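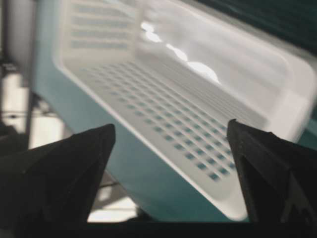

第4章 試合当日の記録をはじめる前に

このたびは、サッカークラブ向け試合記録ソフト「Pritum」をお使いいただき、ありがとうございます。前の章でチーム登録まで済んだ方は、もう半分は終わったようなものですので、どうぞ肩の力を抜いて読み進めてください。この章では、試合の登録から、キックオフ、得点や警告・退場の入力、そして終了後の確定までを、実際の試合の流れに沿ってご案内します。はじめての方は、紅白戦や練習試合で一度通しで操作してみると、本番で指が迷わずにすみます。

4-1 試合を登録する

1. ホーム画面の「試合」を開き、右上の「新規」を押します。

2. 対戦相手を選びます。過去に対戦したことのある相手は、最初の二文字ほどを入力すると候補に出てきます。Jestauのリーグに所属しているチームは、リーグ名から探すこともできます。

3. 会場とキックオフ時刻を入れます。会場名は自由に書けますが、「市営グラウンド」と「市営G」のように書き方が混ざると別の会場として集計されてしまいますので、クラブの中で呼び方をそろえておくことをおすすめします。

4. 試合形式を選びます。前後半の長さ、延長の有無、交代枠の数は、形式を選ぶと自動で入ります。大会独自の決まりがあるときは「詳細」を開いて書き換えてください。

5. 「登録」を押すと、一覧に試合が加わります。

ご注意:試合形式はキックオフを押したあとには変更できません。少年の部と一般の部を同じ日に担当される方は、とくにこの点をお確かめください。

4-2 メンバーを入れる

1. 登録した試合を開き、「メンバー」を押します。

2. 選手一覧から先発の選手を選びます。背番号の順に並んでいますが、見出しの「位置」に触れるとポジション順に並べ替えられます。

3. 続けて控えの選手を選び、最後に主将とゴールキーパーに印をつけます。印がひとつでも欠けていると「確定」のボタンが灰色のままになります。押せないときは、まずここを見てみてください。

4. 相手チームのメンバーは、背番号だけの入力でもかまいません。お名前はあとからゆっくり足せます。

メモ:一つのチームに登録できる選手は200人までです。卒業や移籍で離れた選手は、削除せずに「休止」にしておくと、過去の得点や出場の記録がそのまま残ります。

4-3 試合中の入力

いよいよ試合開始です。主審の笛に合わせて「キックオフ」を押すと、時計が動きはじめます。少し遅れてしまっても、時計の数字を長く押せば秒単位で直せますので、どうかあわてないでくださいね。

得点を入れるとき
1. 「得点」を押し、チームを選びます。
2. 得点した選手の背番号に触れます。
3. アシストがあればその選手を、なければ「なし」を選びます。オウンゴールは画面の下のほうにある別のボタンです。

警告・退場を入れるとき
1. 「カード」を押し、対象の選手を選びます。
2. 色を選び、理由を一覧から選びます。理由は空欄のまま進めて、ハーフタイムに補うこともできます。
3. 同じ選手に2枚目の警告を入れると、確認の画面が出ます。「退場にする」を押すと、その選手は出場中の一覧から外れ、以後の人数も一人少ない状態で計算されます。

ご注意:退場を取り消すと、それ以降に入れた交代の記録も見直しが必要になることがあります。背番号を読み違えたかな、と思ったときは、取り消すより先に「選手を変更」をお試しください。カードの時刻や理由はそのままで、選手だけを差し替えられます。

交代を入れるとき
1. 「交代」を押し、退く選手、入る選手の順に選びます。
2. 同時に何人か替わるときは「続けて入力」を選びます。交代の回数は1回として数えられます。

4-4 電波の弱い会場では

河川敷や山あいのグラウンドでは、通信が途切れることがよくあります。Pritumは端末の中にも記録を残しますので、そのまま入力を続けてくださって大丈夫です。画面の左上に雲の印が出ているあいだは、まだ送信が済んでいません。電波の届く場所に戻り、印が消えるのを見届けてからアプリを閉じてください。

端末に残しておけるのは、未送信の記録で100件ほどです。一日に何試合も続く大会では、試合の合間に一度送信しておくと安心です。

ご注意:同じ試合を二台で同時に入力しないでください。片方を「閲覧のみ」にしておけば、ベンチの方にも途中経過を見ていただけます。

4-5 試合を確定する

1. 試合終了の笛で「終了」を押します。
2. 得点、カード、交代の一覧が出ますので、審判の記録と見比べてください。
3. 直すところがあれば、その行に触れて書き換えます。
4. 「確定」を押すと、順位表と個人成績に反映されます。

確定したあとの訂正は、管理者の権限を持つ方だけができます。公開ページのサービス「Tosh」と連携しているクラブでは、確定と同時に結果が公開されますので、押す前にもう一度だけスコアを見てあげてください。公開までに間を置きたいときの設定は、第6章の「連携」にまとめてあります。

メモ:Droralstead杯の形式で登録した試合には、延長とPK戦の欄がはじめから付いています。使わなかった欄は空けたままで確定できます。

本章の内容は2020年11月21日時点のものです。12月の更新では、カードの理由の一覧をクラブごとに編集できるようになる予定です。

次の章では、個人成績の見方と印刷のしかたをご案内します。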